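FOR IMMEDIATE RELEASE - 21/01/2020

**Korkico brings back the loud wall, whether the wall likes it or not**

BLACKBURN - Korkico, the wallcoverings company that spent most of the last decade selling people 60 shades of oatmeal, today announced Mulano, a range of large-pattern wallpapers for small rooms. It goes on sale this week through the company's own shop and its mail-order catalog.

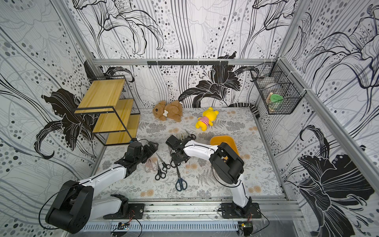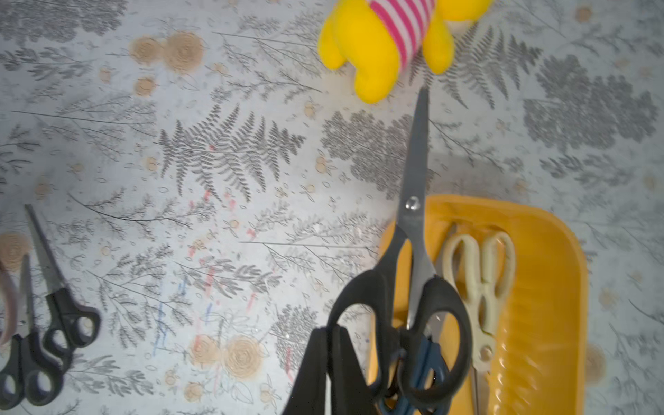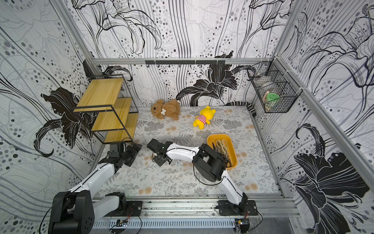 Mulano is aimed at the rooms that usually get whatever paint was left over: the downstairs bathroom, the box room, the hallway with one bulb and four coats. The usual advice for such rooms is to keep everything small and pale. Korkico gave that advice itself, in print, for years, and would like to thank the customers who have mailed it back with comments.

"We asked people what they remembered about their grandparents' houses, and it was always the wallpaper," said Detlef Buschmann, head of design at Korkico. "They said it was hideous and then they asked if we still had any. I took that as a market."

The company sent a questionnaire to 1,624 past customers last October. The most common complaint about plain walls was that they show everything. The second most common was about the questionnaire, which ran to nine pages and included a fold-out.

Every Mulano paper is printed on a paste-the-wall backing, so the strips go up dry and can be slid into line before the adhesive grabs. The pattern repeat is printed on the label in large type. Buyers should order for the repeat as well as for the wall area: a big motif wastes more paper at the top and bottom of each drop, and the last strip is a bad time to learn this. Korkico will take back unopened rolls from the same batch for 2 months after purchase.

The papers can be wiped with a damp cloth. They can't be scrubbed, and a sample that was scrubbed at head office is now kept in a drawer.

Hanging instructions have been rewritten from scratch. The previous leaflet assumed that walls are flat and corners are square, a belief not shared by anyone who has met a wall. The new one starts with a plumb line and spends a full page on the area behind the radiator.

The first 1,000 orders will include a seam roller and a sheet of offcuts for patching. Free samples are available in a size big enough to show some of the pattern, after Mr. Buschmann objected to the old ones, which he described as "stamps."

Janden, the company's line of plain papers, will stay in production. It continues to sell very well, and the design department has been asked to stop sighing about it.

Trade customers can request the Mulano pattern book from the Korkico press and trade desk in Blackburn. It is heavy, and a signature is required on delivery.

**ENDS**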